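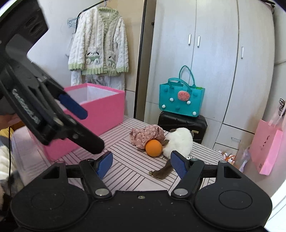

Both grippers over the table, lower gripper's fingers open, soft toy and orange ball in reach.

List home Threads Previous Next Reply Search

Re: [prasach-talk] Does re-weighting short clips help at all?

Hello all, and hello Kwan-ho in particular,

Sorry to have been so slow with this. I started a reply at lunchtime, got drawn into rerunning one of the tables, and it's now nearly bedtime, so please forgive any muddle.

Kwan-ho Cheng wrote:

> I have read the Prasach notes twice and I still can't see where the gain
> comes from. You cut each demonstration wherever the fingers open or close,
> and then you train on the pieces with the short ones counted more heavily.
> Fine. But couldn't the same thing be had by simply collecting more
> demonstrations? We did that for Plamico and it was dull but it worked.
> Also, Beca says your test objects are all soft. Is that so?

More demonstrations would certainly help, and I wouldn't want to talk anyone out of collecting them! Yung-ching Lau and I did try the comparison, though. We took 700 demonstrations of the "toys into the box" task and trained the usual way, then did it again with 839. The bigger set was a bit better at getting to the toy and hardly any better at letting go of it over the box, and letting go is where most of our failures are. With the cutting and re-weighting on the smaller set, the releases improved quite plainly and the reaching stayed where it was. My own feeling is that a long demonstration is mostly travel, so the model spends its effort learning to travel, and the few moments when the fingers do something get rather drowned. I may be wrong about that, and Kuo-hua Tu thinks I am (he puts it down to the cuts making the clips more alike in length, and he has a padding test running on Ojeda which ought to settle it by August).

As for Beca's point, she's partly right. There is a good deal of plush and cloth in our bedroom recordings, and squashy things forgive a poor grasp. We do have a ball and a few packets in there as well, but I'd be happier with something heavy and slippery before making any large claims.
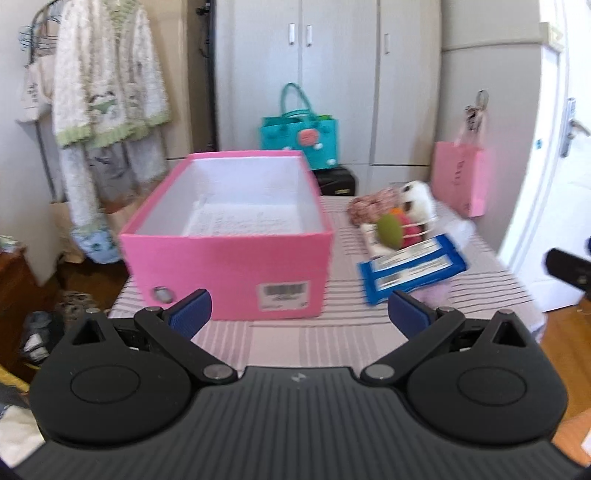 Do you need to label the cut points by hand?

The finger opening is recorded along with the video, so a simple threshold on it finds nearly every cut. We then look over the clips quickly and throw out the ones where the fingers only twitched.

One warning for anybody trying this at home: smooth the finger signal first. I didn't, and got a great heap of tiny useless clips which the re-weighting then treated as the most precious things in the whole set. It cost me an afternoon and a fair bit of temper.

Vaida, you asked off-list whether the two-handed recordings are treated differently. At present we cut when either hand changes, which I think is too eager, as one hand is often just steadying. If you've found something better with Fikeo I'd dearly like to hear it, even half finished.

I'll put the cutting script in the usual folder once I've taken out the rude comments. Do shout if it won't run.

Warm wishes,
Beth

--
prasach-talk mailing list
To leave, send a blank message with "leave" as the subject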